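Zevine > Posts > Thread

This site uses cookies. Accept | Settings

Home Explore Log in

Our rules for hand-held gripper work on bedding, version 42. Short thread.

1. Jaws open before you move in on a garment. Leave clear fabric between the pads.
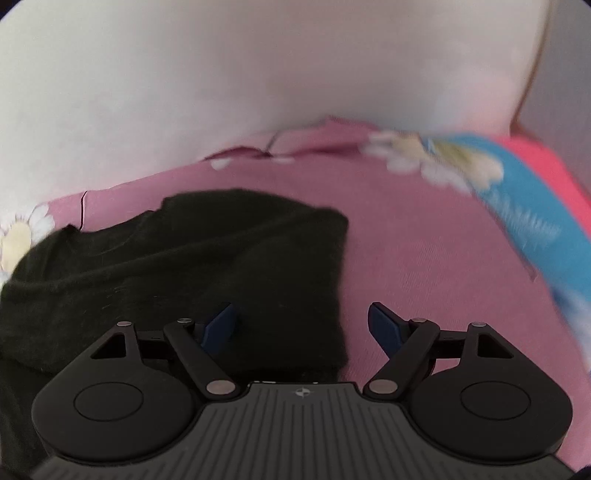 Open jaws over the pink daisy fabric, black item to the left.

2. Line the gap up with the garment, then close. Don't chase it sideways.

3. Leave patterned covers on. Postma wanted plain ones. We said no.
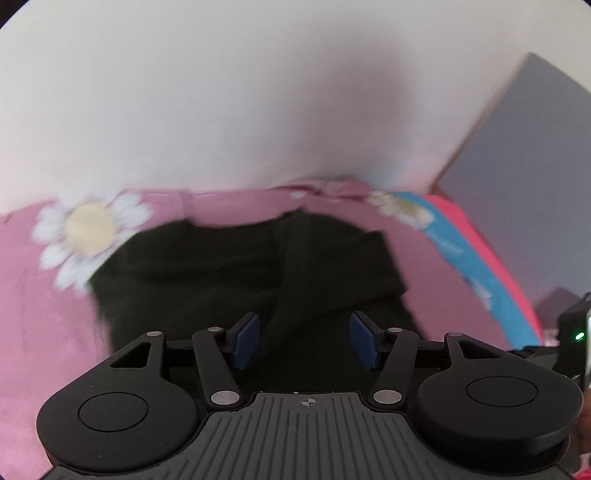 Black knit between the two blue pads.

4. Check the pivot pins every 50 takes and log it.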